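Category: Field gear > Audio recorders > Troubleshooting logs
Last updated: February

Bandby recorders going silent before dawn at Holloway (mostly solved, one bit still open)

Status: open, waiting on firmware reply

I'm putting this up as a running log and not a tidy ticket because I've changed my mind so many times about the cause. If you run Bandby recorders for owl or glider work and yours are dropping out in the small hours, skip down to the bit about folders and see if it matches. If you like watching someone else waste a season's worth of AA batteries, start at the top!

The setup

We've got 4 Bandby units strapped to trees along the creek line at Holloway, listening for powerful owls and whatever else wants to have a yell. They run from dusk to dawn on the triggered schedule, so a unit sits there asleep until something loud enough comes along, then it writes a short file, then back to sleep. I swap the cards, bring them home and load them into Flusby, which sorts out the calls and makes the spectrograms. Same gear is at Alwood on the other side of the range and that lot has never missed a beat, which is what made this so annoying.

Firmware is version 2 on everything. Cards are all the same brand, bought in the same packet. Gain is on medium, high-pass filter off (we want the low hoots).

What was going wrong

Flusby shows each night as a strip, with little ticks where there's a recording. At Alwood the strip is ticks from end to end. At Holloway it'd be lovely and busy at dusk, busy through the evening, and then nothing at all till the unit shut down at dawn. No error, no half-written file. Just quiet, on a creek where the frogs alone should have kept it going all night.

The first time I saw it I honestly believed it was a quiet night. Second card, same again, and I started muttering. The dawn chorus is the giveaway. You can have a night with no owls, you can even have a night with no frogs if it's cold enough, but you cannot have a morning at Holloway with no kookaburras.

Thing I tried: batteries

Everyone's first suggestion, mine too. The Bandby app gives you a battery percentage and it looked healthy, but I've been burnt by that before with cheap alkalines, where the reading's fine in the arvo and then the voltage sags when it gets cold. So I swapped the lot for fresh lithiums and went home feeling clever.

No change. If anything it cut out a bit earlier. I've since put the multimeter on the old ones and there was plenty left in them, so they're in the torches now.

Thing I tried: the cards

Next up was a dud batch of cards. I did a full format on the computer (the long one, not the quick one), then formatted again in the recorder as the manual says. I also pinched a card out of one of the Alwood units and put it in at Holloway, and put the Holloway card in at Alwood.

Alwood kept going all night on the supposedly dodgy card. Holloway went quiet on the supposedly good one. So that was that for the cards, and I'd driven over the range and back to find it out. The road's in terrible nick at the moment too, if you're heading that way take it slow past the second ford.

Thing I tried: moisture

I had high hopes for this one. Holloway is a wet gully, everything drips, and the foam windscreens were holding water like a sponge. A soaked mic goes deaf, and a deaf mic doesn't trigger. I pulled the foams, dried them on the dash of the ute, put new desiccant in the cases and greased the seals, then turned the brackets so the mics pointed down a bit.

The recordings got noticeably cleaner - I'd recommend doing it regardless - but they still stopped. And when I listened closely to the last files before the gap there was nothing muffled about them. A boobook, clear as you like, and then silence on the strip.

Thing I tried: trigger level

Last of the wild guesses. I thought maybe the automatic threshold was creeping up over the evening as the frogs got louder, until nothing was loud enough to set it off. That's a real thing on some recorders. I switched it to a fixed threshold and set it low, so it would go off at more or less anything.

It went quiet before midnight. Earlier than ever! I was pretty flat about that at the time, but it was the most useful thing I'd done, because it meant making the recorder busier made it stop sooner. I just didn't see it until the next morning, scrolling through the card on the laptop. 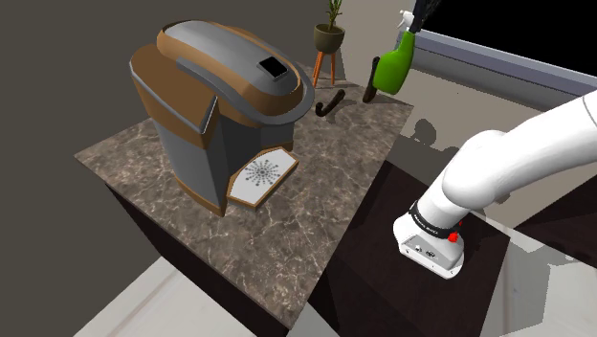
The bit about folders

What I'd never done was look at the card outside Flusby. Flusby hides the folder structure and shows you the night as one long strip, so you've no reason to go poking about. In the plain old file browser, each night is its own folder, and inside the folder are the recordings, numbered. The folder for the night I'd turned the trigger right down finished on file 1,000. So did the night before that. So did every bad night I still had a copy of.

I went and checked the Alwood cards. It's drier up there, fewer frogs, and the busiest folder I could find stopped just short of 900. Never hit the ceiling, so never went quiet. That's the whole difference between the two sites.

Then I read the Bandby manual properly. It's in there, in the section on file naming, under a table, in a note that says triggered mode will store up to 1,000 recordings per session folder. It does not say what the unit does when it gets there. What it does is keep running, keep chewing battery, keep blinking its happy little green light, and throw away everything it hears until the next session makes a new folder.

So my owls weren't shy. My frogs were using up all the files.

What I changed

Split the night into separate sessions. In the Bandby app go to Schedule, delete the dusk to dawn block, and add one block that finishes at midnight and another that starts straight after. Each block gets its own folder, so the counter starts again. If your site's really noisy, split it further. Leave a small gap between blocks or the second one sometimes won't start - I left a minute and it's been fine.

Put the trigger back to automatic. The fixed low setting was only ever a test and it fills the card with leaves and rain.

Turned the high-pass filter on, but at its lowest setting. I was nervous about this because of the hoots. I ran one unit with and one without on the same tree, and I could still see the powerful owl calls plainly in the filtered one, while a lot of the rumble from the creek no longer set it off. Please test that at your own site before trusting it, every gully's different.

Set the recordings longer. If a frog chorus is going to trigger the thing anyway, I'd sooner have one long file than a stack of tiny ones.

One thing to watch in Flusby after you do this: it treats each folder as a night by default, so your one night will turn up as a pair with the same label. Go into the project settings and switch the grouping from folder to date. It took a while to re-index on my old laptop, and it looked like it had frozen. It hadn't, so leave it be.

Results so far

Ticks from end to end, kookaburras included, on every unit bar one. I've also got a barking owl calling well after midnight, which we hadn't picked up at Holloway before, and I did a small dance in the kitchen about it. It might have been there all along of course. I'm not going to claim anything from the earlier cards, and I've marked those nights in the project as evening-only effort so they don't get used as full nights in anyone's occupancy work. If you've got old data from a noisy site I'd go back and do the same. Sort by folder, look at the last file number. Takes no time.

Still open

The unit nearest the crossing does the first session properly and then, every so often, doesn't start the second. No folder gets made for it at all. Here's what I've ruled out:

The gap between blocks, which is the same as on the others.

The clock. I synced it off the phone and checked it again at the card swap, and it was spot on.

The card, by swapping it with its neighbour. The fault stayed with the unit.

What I haven't done is roll back the firmware, because I'd like Bandby support to see the log file first. I've sent it in with the schedule export. They've replied once to ask whether I'd tried fresh batteries.

If anybody has had a Bandby skip its second block, add a note underneath with your firmware version and how you've got the sessions set up. Mention whether the unit's in shade or sun as well. The crossing one cops a lot of afternoon sun compared with the rest and I'm starting to wonder about that, though it'd be odd for heat to muck it up at midnight.

Update, same month

Shifted the crossing unit round to the shady side of the tree. It skipped again the first night. Leaving it there anyway for now so I'm only changing one thing at a time.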